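Paketti opens packing desk for small online sellers

Divided boxes, sold one at a time, from October
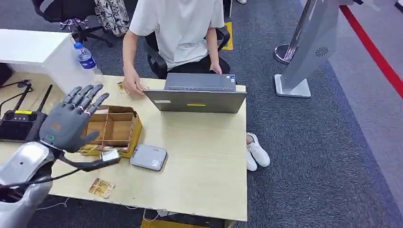
What's on offer

Paketti is opening a walk-in packing desk this October for people who sell online from home. Bring the item, pick a box, pack it at the desk, take it away. No minimum order.

Main product is the Gridura – a brown corrugated cardboard box with cardboard dividers inside, so small things sit in their own compartments and don't knock together. Comes in 11 sizes. Dividers lift out if you don't need them.

Flat packs of 19 also available for regular sellers. Colours: brown only for now.

Why now

Paketti asked 623 home sellers what annoyed them most about posting orders. Top answer was breakages. Second was having to buy boxes by the hundred and store them in the hallway.

"People were cutting up cereal boxes to make there own dividers," said Farzana Roy, who runs the desk. "We can do better than that. Come in with your cups or your jars or whatever and we'll find the size."

Using the desk

Open 9 am to 4 pm. Light wooden desks, office chairs, room for a laptop so you can sort out labels while you pack. Tape and paper suplied. Sessions are free with any box bought on the day.

About 98 sellers have signed up so far. Bookings through the Paketti website, walk-ins fine if there's a seat.

Media enquiries: Farzana Roy, Paketti. Sample boxes on request – please say what size.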